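Storage and Sorting at Home, session 2 notes

Okay, so last time we got as far as emptying the closet onto the bed, and I know a few of you are still sleeping next to the pile. Good! Leave it there one more night. We need it for the first exercise.

Today is all about categories. People love to start with containers (I did too, I once came home from Hevness with a trunk full of baskets and not a clue what would go in them) and then they wonder why everything ends up in the basket nearest the door. Categories first, containers later, labels last. Write that at the top of your page if you write nothing else.

How wide should a category be?

My rule for a home is that you should be able to say it out loud in two words. "Winter hats." "Phone chargers." "Cake stuff." If you need a whole sentence, it's probably two categories squashed together. If one word covers half the house, like "tools," it's too wide and you'll be digging.

The other test is the 30 second test. Think of one thing you own, set a timer, go get it. If you're still looking when it beeps, the category is wrong or it's in the wrong room. I did this with my own sewing scissors while I was getting these notes ready and failed badly, so don't feel bad.

Open bins, closed boxes

I'm an open bin person for anything I touch every week. A lid is one more thing to do, and when you're tired you'll set the item on top of the lid and walk off. I know I do. Save the lids for holiday decorations, camping gear, baby clothes you're keeping, all that. Shallow is better than deep for small things too, especially small things with wires on them, which love to crawl to the bottom and tie themselves together. 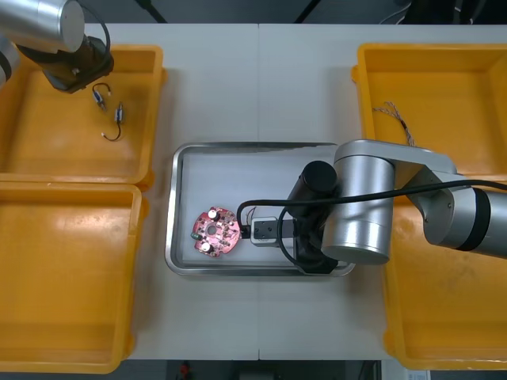
Yellow bins and a metal tray on a pale tabletop.

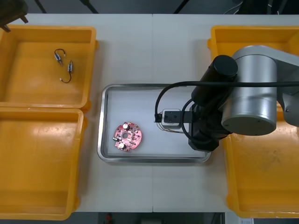 Now color. Color is wonderful for kids and for anybody who shares a kitchen, but please don't give every category its own color. You'll forget by June what teal was supposed to mean. Pick one color per person or one per room and let the label do the rest. In the Banberg apartment we looked at last session, everything in the hall was green and that was plenty.

The holding spot

You need a place for things you haven't decided on yet. One place, fairly small, out where you can see it. Mine is a tray on the dresser and when it's full I have to deal with it before I add anything else. Some of you asked if a drawer counts. Nope! Drawers close, and then you've got a junk drawer, and we all have one of those already.

About the button jar

Somebody asked about collections, so a quick word. My grandmother's button jar has 473 buttons in it (the number is on a slip of paper inside, in her handwriting) and I have never sorted it and never will. If you enjoy rummaging, rummage. Sorting is for the stuff you need to find.

For next time

Read the Nastel handout, just the part on kitchens. The bit from Brynjólfsdóttir on pantry shelves is optional but it's a fun read, and she's very stern about flour.

Pick one shelf or one drawer at home and write down the categories you find in it, using the two word rule. Don't move anything yet. Bring the list, and bring a tape measure, we're finally going to talk about sizes.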